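Clearing a bin is still the hard part

Indrek Pētersons
2 October 2020

Vendors like to quote picking rates for identical boxes. A household drawer or a workshop tote holds nothing of the sort, and rates measured on cartons say little about it. At Tsikata we log attempts on mixed bins. Of 2206 grasps on unsorted items, roughly 15 per cent needed a second try, and thin flat parts accounted for most of those.

The arm is rarely at fault. An industrial arm repeats a position far better than any person does. The trouble lies in choosing where to grip when one object rests on another, and in reaching it without fouling the wall or the hoses. A dustpan-shaped piece of plastic offers a rim at one side and very little elsewhere.

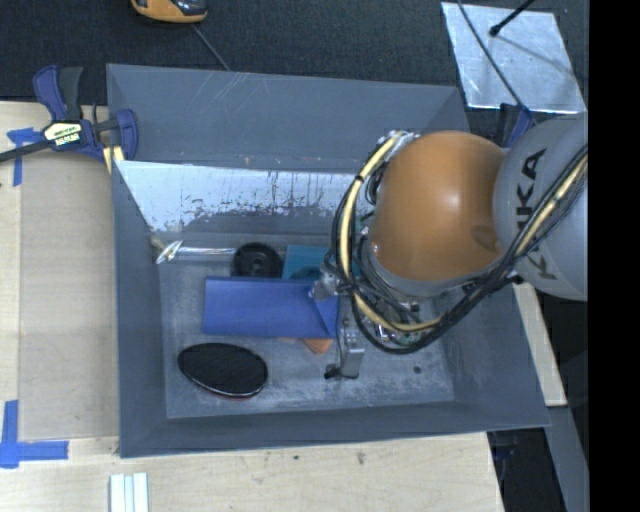

What I would accept as proof

A machine should empty 1000 mixed bins, unattended, with no item list supplied beforehand. My colleague Uchenna Olatunji thinks this too strict - she would settle for nine bins in a row on a working shop floor. I think nine is luck. Until somebody publishes the longer run, I would keep a person on the sorting bench and give the robot the cartons.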